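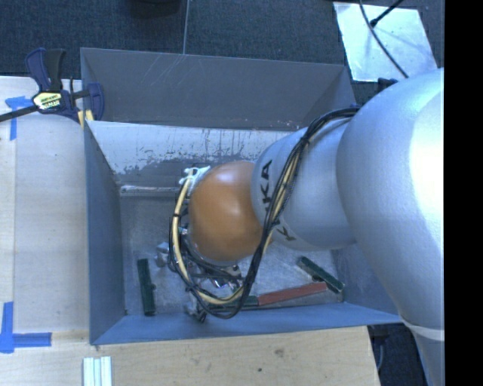 Why does a bin-picking planner keep giving up on parts that are lying right there? Mostly it runs out of grasps before it runs out of time, and the walls of the bin are what use them up.

I've spent the last few weeks finding that out the slow way with our KUKA arm and a grey bin with sloped sides. The planner (I've been calling it Vundulach, after a walking holiday, long story) samples grasp candidates for each object, throws out anything that would collide, and hands the best survivor to the motion side. Lovely in simulation! Then I put a couple of dark green blocks and an orange-red stick in the bin and it sat there insisting it had no valid plan.

So I turned the logging up. On one bad run it had generated 603 candidates and rejected more than 60 per cent of them for touching a wall. Fair enough for a block near the corner, I thought, except that my bin model was a plain box with vertical sides. The real walls flare outwards, so there's a good bit of room at the top that the planner was treating as solid wall. I swapped in a proper mesh and the rejections dropped straight away. I felt a bit silly, I'll admit.

Next job was the cables. They're a nuisance to model – black and yellow, looping round the orange housing and down beside the fingers – and my first go was one fat cylinder round the lot, which made the gripper so wide it could hardly get in the bin at all. Now I've got three smaller capsules that roughly follow the bundle, plus a 30 mm margin on the side where it sags. It isn't pretty but the approach angles look far more sensible, and I've stopped hovering over the stop button quite so much.

Perception is still the weak bit. Dark green doesn't give the depth camera much to chew on, and a block standing on its narrow side comes back as a thin smear of points, so the fitted box ends up tilted. I've tried longer exposure (better blocks, worse everything else) and merging several depth images, which helps but adds 800 ms to every cycle. I haven't decided if I can live with that.

In April I want to move the grasp scoring out of Python, and write a little viewer that colours rejected grasps by reason. I should have done the viewer first, really.

Recent posts
Storeck: my tiny config file loader
Hand-eye calibration, second attempt
Why I gave up on the Lambert branch
Notes from the Clorcombe robotics meet-up

Home | Posts | Code | About

Contact | © 2022 | Back to top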